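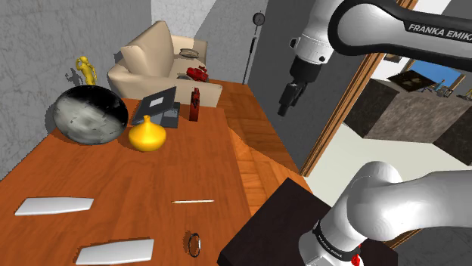 Sep 27, 2019

My grandmother's letters came to me in a biscuit tin, and for eleven months I did not open it. I can read Bengali, but slowly, like a child with a finger under the line, and her handwriting leans so much that the words almost lie down. This summer I finally started, one letter every Sunday, and I want to write down how it goes before I forget the beginning.

The first letter took me the whole afternoon. It was two pages and most of it was the price of fish. I had expected something more serious, I think, some secret of the family. She wrote to her sister that the fish man was a thief, that the rain had come into the kitchen again, and that my father had a cough and refused the syrup. Then she asked for blue thread, and she signed her name.

I was a little disappointed, and I told this to Mitali Weerakoon, who teaches the evening class in Bredby where I go to improve my English writing. She asked me which sentence I had liked the most. I said the thread. She told me to translate only that one, as well as I could, and leave the rest for another week.

It is harder than it sounds. My grandmother did not write "blue thread." She wrote a word for the blue of a school uniform after many washings. We have this word in my family but I cannot find it in the dictionary, and my cousin Habibur Mondal says it is a village word from her mother's side. For now I have put "washed blue" and a small question mark with pencil.

I keep two notebooks. In the left one I copy the Bengali, in my own clean hand, so I do not need to touch the old paper so often. In the right one I write the English with a pencil and many mistakes. When I get stuck on a word I leave a space of the same length and continue. Some pages have more spaces than words, and I have stopped feeling ashamed of it.

What I did not expect is how angry she is. I knew her as an old woman who gave us sugar and slept after lunch. In the letters she is thirty-one and she argues with everybody - the landlord, the tailor, one unlucky uncle who borrowed 500 rupees and bought a radio. Her sister's answers are lost, so I hear only one side, like a person sitting next to a telephone.

Myfanwy Phillips from my class has offered to read the English pages and mark where it sounds strange. I said yes, but please not the fish man, I want to keep him strange.

In November my aunt is coming to stay, and she can read the leaning handwriting much faster than me. I will make a list of the spaces for her. The washed blue will be first, and after that the name of the uncle, which I still cannot read.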